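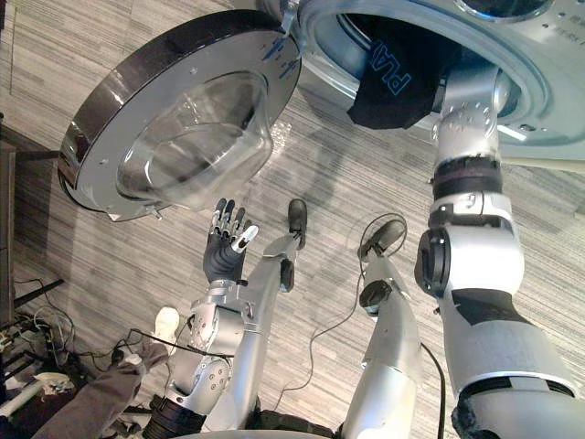
Posted by ledgerlurker in Founders & Funding – 14 replies, 2 pages

Is the Trollden accelerator worth 8%?

Got the offer letter in February. Trollden wants 8% of the company for a twelve-week program and a desk. They say 200 startups have been through it. I asked how many are still trading and got a link to a brochure. Has anyone here done it?

pivot_again wrote:
Did it two years back. The desk was fine. The mentors were mostly people selling consulting hours. I'd want to see the list of 200 before signing, because when I was there they counted anyone who came to a weekend workshop.

saltbox wrote:
Bit harsh. We met our first real customer at a Trollden dinner, and that customer still pays us. You get out what you put in.

pivot_again wrote:
You could have met a customer at a dinner for the price of a dinner.

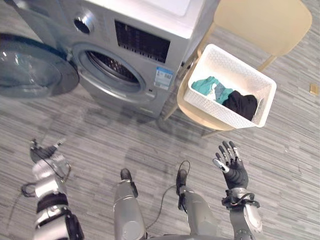
Front of the washer, door open

ledgerlurker wrote:
saltbox, did they put in any cash, or was it all "in kind"? My letter values the program at $800 a week, and I can't find anyone who has ever paid that.

saltbox wrote:
In kind for us. The cash came later from Enache, and yes, Trollden made the intro. Whether Enache would have answered a cold email I can't tell you.

grumbleseed wrote:
Enache answers cold email. They answered mine – took a month, said no, but they answered. Also read the follow-on clause. When Punumum ran the same kind of program, it gave them first look at your next round, and other investors hated it.

saltbox wrote:
Punumum dropped that clause. Please don't scare people with old paperwork.

grumbleseed wrote:
Dropped it from the website. Ask for the contract.
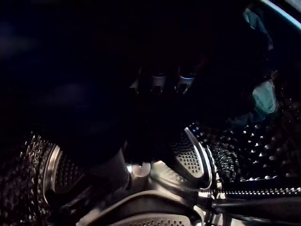
Update from the original poster

ledgerlurker wrote:
Asked for the full contract. The clause is on page 2, same wording grumbleseed described. I also asked for three founders I could call, and they offered one, from Sira, who now works for Trollden. I've countered at 3% with no first look. No reply yet.

saltbox wrote:
Fair enough, I'd push on the clause too. I still think 8% is okay if you have no network at all.

pivot_again wrote:
Post the answer when you get it. My bet is 7% and a nicer desk.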